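## Kallix tidy-up arm: nine weeks in

I wanted a machine that would do the toys. That's the whole reason I spent 700 quid on the Kallix (the Clinetti was dearer and the Psarras wouldn't ship here), and I've now had it going most evenings, plus a long session every Sunday.

Setting up was easy enough, if you like pegboard. It bolts down, you give it a flat surface to work on, and then you tell it what goes with what. Sorting by colour is where it's happiest – red with red, blue with blue, and so on. Sorting by shape is slower and it dithers, especially over stars and hearts. I've been sticking to chunky blocks because they don't roll off far and the little rod can nudge them along without much drama.

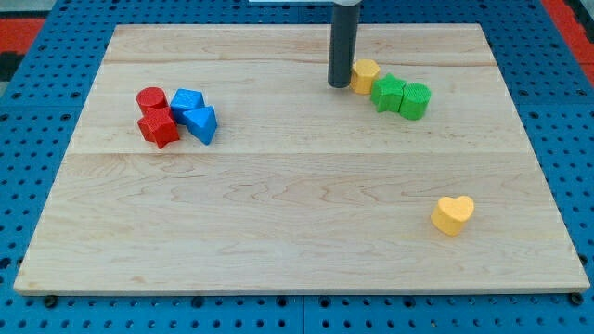
Dong-geon Han reckons I'm being far too generous, and that a chore only counts if you can leave the room while it's being done. He gave his own Kallix 90 minutes alone with a mixed tub and came back to find it still pushing the same piece to and fro.

Fair point! Mine does get stuck too, and I end up hovering with a cup of tea, which rather defeats the object. It won't pick socks up, it won't do the stairs, and anything soft is hopeless. But on a board, with hard toys, I love watching it work and so do the kids.

Would I buy it again? At 100 quid, like a shot. At full price I'd wait for the next one – and get a big basket in the meantime.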